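The Gripper Gets Serviced First

Jul 6, 2018

At Desside they switch on the compressor before the lights. It is an old habit from the packing hall, and in the small room behind it, where the arm stands on its table, nobody needs compressed air at all. The arm is electric, the gripper is electric. Still the compressor goes first, and after it comes Annick Boychuk with a cup of tea and a set of hex keys rolled in cloth.

She has looked after this cell since December. Before that she maintained labeling machines at Morkum, where a stopped line was counted in minutes and everybody came to look at you while you worked. The cell at Desside is quieter. It tests how bottles and small round containers can be picked from a flat surface, and the results go to Fillbridge, the company that will build the bigger version for its own filling plant.

I had expected that most of the work would be programming. In the two days I spent there, I saw the program changed one time, and the change was a single number. The rest was screws, cleaning and measuring.

The fingers of a parallel gripper must stay parallel, and this depends on the linkages that carry them. Each linkage is a small stack of metal bars with pivots between. When a pivot gets a little play, the finger tip moves sideways by less than you can see, but a bottle feels it. It turns when it is gripped, or it leans, and then it is put down leaning. Boychuk checks the play by hand. She closes the fingers on a steel gauge, takes one finger between thumb and forefinger, and pushes. If something clicks, she opens the linkage.

"People want to tighten it," she told me. "But if you tighten a pivot too much, it is worse than loose. The motor works against you all day."

Her notebook has a line for every 300 cycles. On that line she writes the gap between the open fingers, the current of the motor at closing, and one word about the pads. The word is usually "ok." After 75 lines she changes the pads, even when they look good. She says that rubber is like bread and you notice too late that it is old.

The camera at the wrist is the second thing. It looks forward over the fingers, so it must be calibrated again each time the gripper has been off its flange. For this she does not trust the printed checkerboard alone. After the checkerboard she puts real objects on the white table and drives the arm to them slowly, with the fingers wide open and one hand on the stop button. A clear bottle is the difficult test. Water and plastic bend the light, and the software may find the edge of the bottle in the wrong place. The label helps, as it gives the camera something dark and flat to hold on to.

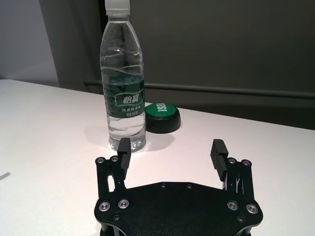

Campbell would do it in another order, and said so over lunch: calibrate first with a solid block, and bring transparent things only when the numbers have been stable for a whole shift, otherwise you don't know if you are correcting the camera or the water. Boychuk listened to this politely. She has tried it that way, she said, and lost a shift.

They agree about the cable. It runs along the forearm and makes a loop at the wrist, and this loop has failed 2 times since winter, both times inside the jacket where it can't be seen. Now there are 4 spares in the drawer and a longer loop on the arm. When the wrist turns to its limit, the cable should hang a bit slack. Boychuk turns it there by hand before every start, looks, and turns it back.

The bigger cell will have two arms and a guard fence. She has asked Fillbridge for a door in the fence on the side of the gripper, wide enough for a person with a tool tray. The drawing that came back had the door on the other side, and she has sent it back again.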